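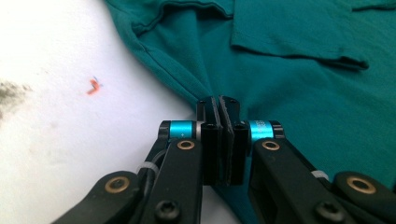 Hekura Shift Diaries
Read me first

Released 10 Aug 2023
Maintained by Zaid Qaisi

Welcome, and thanks for taking the time to open this file before the data. The Hekura Shift Diaries are weekly records kept by garment workers in Delton and Azar, mostly people in sewing, pressing and packing jobs, about the hours they were told they would work and the hours they ended up working. We started the project after a long run of conversations with workers who could tell you their hourly rate to the cent but had no idea on a given evening whether they'd be wanted the next morning. There was plenty of material on pay already. There was very little on notice, and notice is what decides whether you can book the dentist or promise your sister you'll mind the kids.

What's in the folder

There are four files, all plain CSV with a header row.

diaries.csv: one row per worker per week, 1,236 rows in all
workers.csv: one row per worker, with age band, job group and town
changes.csv: one row for every change to a shift after it was first announced
codes.csv: what the short codes in the other files stand for

The first three join on worker_id. The changes file also carries a week_id, and you'll want both columns when you match it to the diaries, or you will end up with a worker's whole history stuck to every week (I did this myself and spent a very puzzled afternoon over it).

Who took part

Some 50 workers kept diaries. They were found through word of mouth, a notice at the community centre in Azar and a couple of evening information sessions in Delton. This was never a random sample and we'd ask you not to treat it as one. People who are run off their feet are less likely to take on a diary, and people with a grievance about their roster may be more likely to, and we can't tell you how far those two pull against each other. Most of the group had been in the trade for years. Newer starters are thin on the ground, especially in pressing.

How the diaries were kept

Workers could fill in a paper booklet, answer a short phone call or use a web form built on Nuvulgate, our survey software. The column called mode tells you which. Plenty of people switched partway through, usually from paper to phone, and we let them. Phone entries have longer comments and fewer blanks. Paper entries are better on exact start times, I suspect on account of the booklet living on the fridge.

Every worker was given a voucher for each month they took part, whether or not every week was complete. We wanted gaps to be left as gaps, with no pressure on anyone to make something up on the last day.

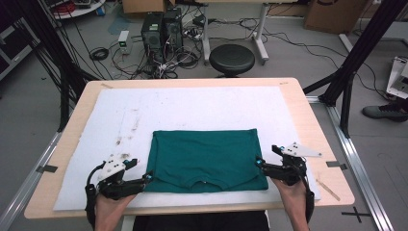 A few columns need a bit more explaining. The one called notice_hrs is the time between a worker hearing about a shift and that shift starting, averaged over the week. It is measured from when the worker heard, which can be quite a while after a supervisor posted the roster. If you are comparing with employer records, expect ours to be shorter.

The column sent_home is a yes or no for whether the worker was sent off early at least once that week for lack of work. It doesn't cover people who asked to leave. In the first round the wording was a little muddled and a few people ticked it for public holidays. We have fixed the ones we could confirm by calling back and coded the others as 9, unclear.

Overtime is in ot_hrs and means hours past the announced finish, paid or unpaid. Please don't read it as overtime in the legal sense. We did ask whether the extra hours were paid, but so many people were waiting on a payslip when they answered that we've left that question out of this release.

Rounds

The diaries were collected in two rounds, with a break between them, and the second began in May. The round column keeps them apart. The comments question was moved from the end of the form to the beginning for the second round, and the answers got a good deal livelier, so be wary of reading a change of mood into what may be a change of layout.

Privacy

Names, employers and street addresses were never entered into the data files. Ages are in bands. Free-text comments have been read one by one and trimmed wherever a workplace or a person could be recognised, with square brackets showing where something came out. The towns are big enough that we felt comfortable naming them. If you come across anything you think we missed, please write to me before you share it further and I'll sort out a corrected file.

Using the data

You're free to use the files for research, teaching and advocacy, with credit to the Hekura Shift Diaries. We ask that you don't sell them on or try to work out who anybody is.

Known problems

Week labels run differently in the two towns. Delton weeks start on the first day of the pay cycle and Azar weeks follow the calendar.
Blank and zero are different things in ot_hrs. Blank means not answered.
Accented letters in the comments may come out garbled in older spreadsheet programs. Opening the file as UTF-8 clears it up.

Questions and corrections are always welcome, and so is a copy of anything you write. Several of the workers have asked to see what becomes of their diaries and I pass along whatever I'm sent.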